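**Unit 4 handout: What food labels cost**

Read before the December session. Bring a calculator.

A label on a package is a claim, and someone has to pay to back it up. Fair trade, cage-free and gluten-free labels all work this way. The farm or factory pays for inspection, keeps records, and passes part of the cost along to the shopper.

Case for this unit: the Grajales coffee cooperative, which sells through a roaster called Erkach.

- Member farms: 195
- Yearly inspection fee, whole group: $1,847
- Bags sold under the label last season: 320
- Shelf price per bag: $12

Divide the fee by the bags and you get $5.77 per bag, close to half the shelf price. The fee stays the same if sales double — so work out the figure for 640 bags too.

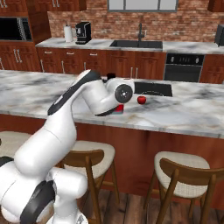

*Fig. 1. Kitchen island with robotic arm, computer rendering.*

Terms to know:

**Premium.** The extra amount a shopper pays over the same item without the label.

**Fixed cost.** A cost that doesn't change with the amount sold. The inspection fee is one.

**Price floor.** The lowest price a buyer agrees to pay the grower, even when the market drops.

Small groups have a hard time with fixed costs. Some share an inspector with a neighboring group. Others drop the label and sell on name alone, as Curnier did with its honey.

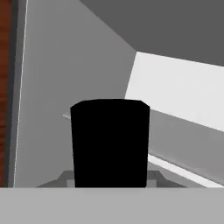

Erkach replied that the fee is the wrong place to look, and that unpaid hours spent on paperwork cost the farms far more. Keep this in mind for question 2.

1. Find the fee per farm.
2. List two costs missing from the table.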